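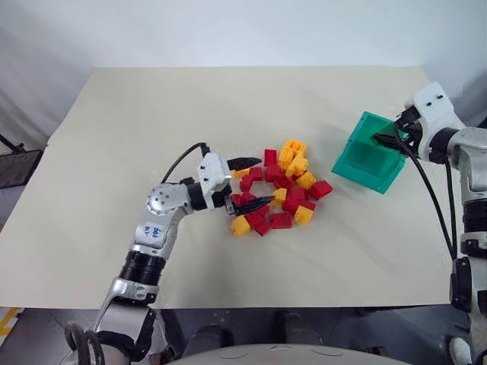
March, after lunch

Brick sort for the Flisidgate play kits, cont'd. Down to red and yellow now, blues went out with Manon this morning.

New paper on the table, the cream roll from Lemieux. Creases faintly where it was folded but bricks don't skid on it like they did on the bare top. Keep. Cut next one a bit longer, Lorne wants overhang at the front.

Teal box is for this batch. Lid lives on the shelf by the sink, do not use it as a tray again pls.

Weights: 330 g red, 162 g yellow before mixing. Write it on the tape this time. Last batch we were 13 g short and spent an hour under the bench lookng for it - was stuck together inside the old bag.

Procedure so far:
tip out in the middle, spread flat
pull apart anything still clicked together
yellow first, fewer of them
red after
box, weigh, label

Yellow ones hide under the red if the heap is too deep. Spread wider. Yi-an says tip half at a time, prob right, slower though.

Studs collect dust. Quick wash before next round? Warm water and dish soap, dry overnight on a towel. Ask Josée if the towels are back.

Problem: small ones. Do they go in with the rest or seperate bag? Kit list just says "bricks, 700 g total". Lærke wrote the list, ask her before sealing anything.

To do
- more tape
- zero the scale, it was drifting
- message Lærke re small ones
- second box, same size

Stopping at 4:30, box stays open till she answers.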